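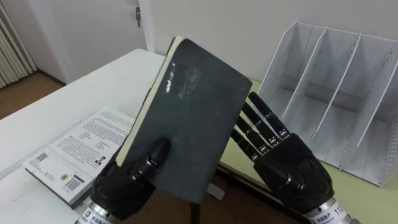 Cleaning and Sorting Books Without Wrecking Them

I have been promising my sister-in-law this page for ages, so let's get going. Most of what I know about looking after books at home came from getting it wrong (I once wiped a whole shelf of cloth covers with a damp kitchen rag and spent the evening crying over the rings it left). These days I use almost no water at all, and my books look a lot better for it!

Dust first, always. Hold the book firmly shut and brush the top edge with a soft, dry paintbrush, going from the spine outward so the dirt doesn't slide down into the binding. A cheap two-inch brush from the paint aisle is fine. Mine is a Stekitz and it has never shed a hair on me, but I'm sure any soft one would do. Do this outdoors if you can, or by an open window, and wear something you don't mind shaking out afterwards.

Chalky marks on dark hardcovers look awful and are usually easy. Try a dry microfiber cloth, small circles, hardly any pressure. If that leaves a haze, go over it with a white vinyl eraser, the soft kind, and brush the crumbs away. Test it inside the back flap or down at the bottom corner first. Pink erasers are out! They can leave a stain on dark cloth that is worse than the mark you started with.

Greasy fingerprints are harder. For glossy covers I barely dampen a cloth, wring it until my hands hurt, wipe once and dry straight away. For paper or cloth covers I lay a piece of plain paper towel on the spot, sprinkle cornstarch underneath, put a heavy dictionary on top and leave it overnight. It doesn't always get everything. My mother's pie book still has a butter thumbprint on it and I've made my peace with that.

Musty smell: put the book standing up, slightly fanned, in a lidded plastic tub with an open dish of baking soda beside it. Don't let the soda touch the pages. Give it a week, sniff, change the soda, give it another week. Emiko Kubo wrote to me after my last page and said she uses crumpled newspaper for the same job. I tried it and it was pretty good, though slower, and I'd keep the newsprint well away from pale covers.

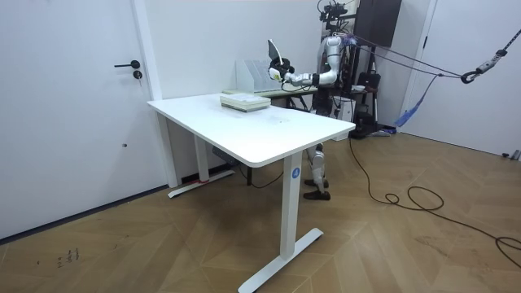 Sorting goes so much faster if you clear a big flat surface before you carry a single book to it. I used to do it on the rug and my knees have never forgiven me. Bring over one low stack at a time, lying flat, and park it toward the far edge so you have all that mostly bare tabletop in front of you to work on. A desk that goes up and down, like the white one in the photo, is lovely for this, and I'd set it a touch higher than you would for typing. Wipe the top and dry it before you start, gray smudges included, because pale covers pick up everything.

Then make your piles. I do keep, give away, and repair, and a book that I've picked up and put down twice goes straight into give away. Loose pages go into an envelope tucked inside the cover they came from. I write the title on the envelope, after a very confusing December with two Agatha Christies.

Going back on the shelf, leave enough room to slide a finger between the books and the back wall so the air can move. Grab a book by its middle, with the neighbors pushed in a little on both sides, never by the top of the spine. Really tall or heavy ones can lie flat, but keep those piles short or you'll never pull out the bottom one.

Next time I'm doing cookbooks, including what to do about pages stuck together with syrup.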